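Testers wanted for the Sorngate two-armed helper (paid, September start)

Posted 1 February 2018

Hi! I run the user trials at Plustano, and I'm looking for people who'd like to spend part of the fall working alongside a robot and then telling me, in as much detail as they can stand, what it was like. You don't need an engineering degree. You don't need to have touched a robot before. I'd almost prefer it if you hadn't, though if you have, come anyway and we'll find a use for you.

The product is called Sorngate. It's a robot with two arms and a pair of five-fingered hands, and it comes with a service behind it: a remote support desk, a teaching kit (more on that in a bit) and a monthly checkup. We want to offer the whole package to small offices, clinics, rental apartments, community kitchens and anywhere else that things have to be put away, fetched, and put away again by someone who has eleven other jobs to do. It isn't for sale yet. Before it is, I want it used by people who didn't build it, because those of us who did have gotten very good at stepping around its bad habits without noticing.

So what would you be doing? Mostly kitchen and storage work. We have a practice apartment at our Sitbridge building with cabinets, drawers, shelves, a fridge, and more plastic containers than any household should own. You'd pick a chore from our list (or bring your own, please bring your own!), teach it to Sorngate with the kit, let it have a go, and write down how it went. Then you'd change something small, like which shelf the thing lives on or how far the door is open, and see how it copes.

Cabinets are where I most need help. They sound easy and they're a pain. The robot has to get its hands into a space built for a person's arm, keep its elbows off the doors, and find whatever it's after in bad light. And then people store things in ways no programmer would dream up. Flat boxes shoved in sideways, lids with no bottoms, a cookie tin full of batteries. I've been at this for a good while and I still get surprised by what people keep under a counter.
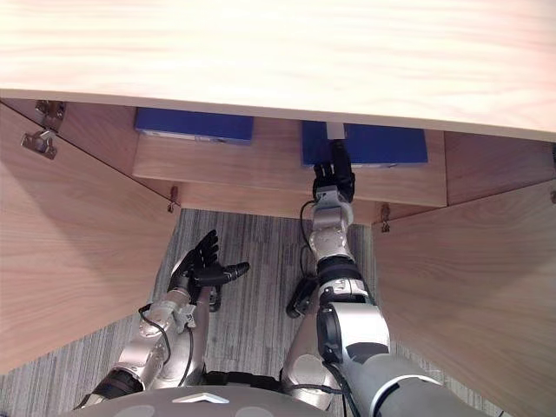
The other big piece is drawers. A full drawer pulls differently from an empty one, and I'd like testers who'll fill them the way they would at home and then be stubborn about it. If your drawer at home sticks and you have to lift it a little on the left, tell us, and we'll try to rig one up the same way. One of my favorite test days last year was spent on a silverware tray that kept sliding back. I came home with pages of notes and no appetite for forks.

Now, the teaching kit, which is the part I'm proudest of and also the part I worry about the most. It's called Guerreiro. You put on a pair of gloves, stand where you have a good view of the robot, and do the job yourself while the arms follow along. After a few tries you save the chore, give it a name, and ask Sorngate to do it alone. When it goes well it's a lovely feeling, a bit like watching a kid tie their shoes. When it goes badly you get a long pause and a message on the tablet that I have rewritten four times and still don't like. If you have opinions on how a machine should tell you it's stuck, I want you on this trial very much.

A few practical things.

Where: Sitbridge, second floor. There's an elevator and free parking out back. We can't run this one remotely, sorry. I've had a lot of emails asking and I understand why, but you need to be in the room with the robot.

When: the trial starts in September. Yes, I'm asking early! I want time to talk to everybody, and folks with school schedules or shift work need to know what they're signing up for. Sessions are half a day, mornings or afternoons, and we work out the calendar together.

How much: each tester does 11 sessions, and we pay $200 per session. Finish the whole set and you've earned $2200, paid as you go, so you aren't waiting until the end for your money. If you have to drop out partway through, you keep everything you've been paid and we stay friends.

How many of you: we run four testers at a time. It's a small room and the coffee maker is slow.

Who I'm looking for: anyone 18 or over who can stand for a stretch, or sit on a tall stool (we have those), and who can wear the gloves comfortably for short periods. They come in several sizes. If gloves are a problem, tell me anyway, as there's a tablet-only way to teach the simpler chores and it badly needs testing by somebody who'd really depend on it. I'd love to hear from home health aides, cleaners, line cooks, parents, retired people, people who reorganize other people's pantries for fun, and left-handers. Please, left-handers! Our first group didn't have a single one and it shows.

You should be okay with being honest in writing. After every session there's a form, and the form has a big empty box at the bottom. The testers who help me most are the ones who fill up that box with complaints. "It was fine" is hard to work with. "It took forever to let go of the box and I wanted to reach in and grab it" gives me something to bring upstairs.

On safety, since I always get asked: the arms move slowly in trial mode, there's a stop button on the tablet and another on a cord around your neck, and one of our staff is in the room the whole time. Your first session is mostly training, and you practice hitting stop until you're bored of it. You don't reach into the work area while the arms are live. That rule has no exceptions and I'm strict about it, even with my boss.

On privacy: we record the sessions with cameras on the robot and in the room. The recordings are used for improving Sorngate and for figuring out what went wrong when something did. You'll get the consent form ahead of time so you can read it on your own couch with a snack. If you'd like your voice removed from your recordings, check the box and we'll take it out.

What you won't be doing: lifting anything heavy, fixing the robot, or selling it to anybody. You also won't be asked to post about it. Once the trial is over you're free to say what you liked and what you didn't, in whatever words you choose.

To apply, go to the Testers page on the Plustano site and fill out the short form there. It asks for your name, how to reach you, which half-days usually suit you, and one chore you'd hand over to a robot tomorrow if you could. Take your time with that last one. I read every answer myself, and the last round had a very good one involving a lazy Susan and a jar of molasses that went straight onto our chore list.

No résumé, please. I'll call the people who look like a good match, we'll chat for a bit, and then you'll be invited over to Sitbridge to see Sorngate at work before you commit to anything. If you come by, decide it's creepy, and go home again, that's perfectly okay (tell me what was creepy, though, I'm writing that down too).

If you applied last time and didn't get a spot, do apply again. We had far more people than sessions and I still have your chores pinned up next to my desk.

Questions can go in the notes field on the same form, and I'll write back.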